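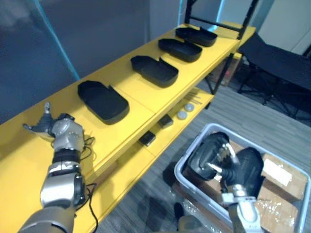 4. Setting out the trays on the shelving unit

Before you begin, the Clasten unit must stand level and the top shelf must be fixed. If you have not finished this, please go back to section 3.

4.1 Wipe the top shelf with a damp cloth and let it dry completely. Do not use solvent cleaners, they make the coloured surface dull.

4.2 Put the black trays on the top shelf in one row, along the length of the shelf. Start at the far end and work toward yourself.

4.3 Leave the same space between the trays. A gap of 10 cm is enough for most hands to lift one tray without moving its neighbour.

4.4 Turn all trays the same way, so that the notched edges are on the same side.

Note: The shelf surface is made of panels and you will see a fine line where they meet. This is normal. If a tray rocks on the line, move it a little to one side.

4.5 Keep small parts, blocks and rods on the lower shelf. Lay the rods flat and behind the other pieces – they should not stick out past the front edge.

4.6 Place a plastic bin on the floor beside the unit for parts that are not sorted yet. Keep it out of the walking path.

CAUTION: Do not load one tray with more than 3 kg. The top shelf may carry up to 100 kg when the weight is spread evenly.

CAUTION: Never lean or climb on the unit, and do not hang anything from the black uprights.

4.7 Check the row once again after the trays are filled. A full tray can slide when it is put down quickly.

Replacement trays are sold separately under the name Bruderix. Please give the colour and the shelf length when you order.

Continue with section 5, Labels.

Revised Mar 26, 2019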